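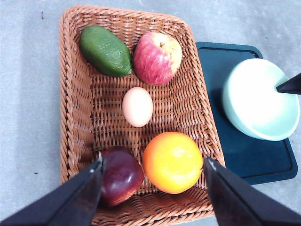
Robots join the hamper line at Mandwood, and the packers keep their jobs

Cirngate Foods, April 2025

I've run the packing room at Mandwood long enough to remember when our whole idea of automation was a tape gun with a decent handle. So it's a bit odd to be the one writing to the local papers and the trade press about robot arms, but the office asked who wanted to do it and I was the one who didn't look away quickly enough.

The news is this. Cirngate Foods has put robot arms to work on the mixed hamper line at our Mandwood site, using a picking system called Zerov. We have 4 stations up and running, and all 48 people who worked in the packing room before the arms came in still work for us, on the same pay or better.

If you've never packed a mixed hamper, it sounds like the easiest job going. You've got a basket, you've got an order sheet, off you go. But a mixed order might want an avocado, a couple of apples that look nothing like each other, an orange and an egg, and every one of those wants handling differently. Squeeze an orange a bit too hard and you'll get away with it. Try that with an egg! People do all this without thinking, and it took us a long while to put into words what our hands already knew.

That's where the packers came in, and it's the bit I'm proudest of. The engineers from Chege, who built the stations, spent most of December in our packing room with notebooks, asking why we do what we do. Why does the egg get its own space? Why do you turn an avocado before you set it down? Some of us had never been asked a question about our work by anybody in a clean jacket, and it turned into a proper conversation. Plenty of what we said went straight into how the arms are set up, including how wide the gripper fingers open before they go in for a piece of fruit, and the order in which things come out of a basket when it has to be repacked.

So what has changed for us? The reaching, mainly. On the old line you'd be leaning over baskets for a full shift, and by the end of it your shoulders let you know. Now the arms take a good share of the lifting in and lifting out, and we do the choosing, the checking and the finishing. Nobody stays on a station for more than 2 hours before swapping, which was our own suggestion and which I'd fight anyone to keep.

There are new jobs as well. We've got station leads now, all of them people off the line, who start the arms up, sort out a stuck pick and decide when a basket needs to be done by hand. The training is done in working hours and takes a fortnight. I did it myself. I was slow with the screens and dropped an orange behind a bench on my first morning, and I passed anyway.

I don't want to make it all sound rosy. The arms are slower than a good packer on awkward orders, and on some of them we don't bother using the arms at all. It was noisy the first few weeks while the stations were being moved about, and a few of us (me included) were worried about what it meant for our hours. We asked for that in writing before we agreed to anything, and we got it. The agreement says no packing job at Mandwood will be cut because of the Zerov stations, and it gets looked at again with the staff every year.

As for numbers, the line now sends out roughly 70 hampers an hour when things are going well. We're not chasing a bigger figure for the moment. What we'd like is fewer bruised apples and fewer sore backs, and we're keeping a record of both so that we can tell you properly how it's going.

Next on the list are the smaller bits that go alongside the baskets. Bowls and boards are part of our gift range, and they're awkward in their own way, because a round rim is a different thing to get hold of from a piece of fruit. The Chege engineers are back with us for that, notebooks and all, and the station leads have already told them where to start.

We're opening the packing room to local schools and to other food firms who are thinking of doing something similar. You'll be shown round by people who work there, and you can ask them whatever you like - including whether they'd go back to the old line. I've heard a few different answers to that one.

Visits and press questions: please write to the packing room office, Cirngate Foods, Mandwood. Hairnets and overshoes are provided, but do wear flat shoes.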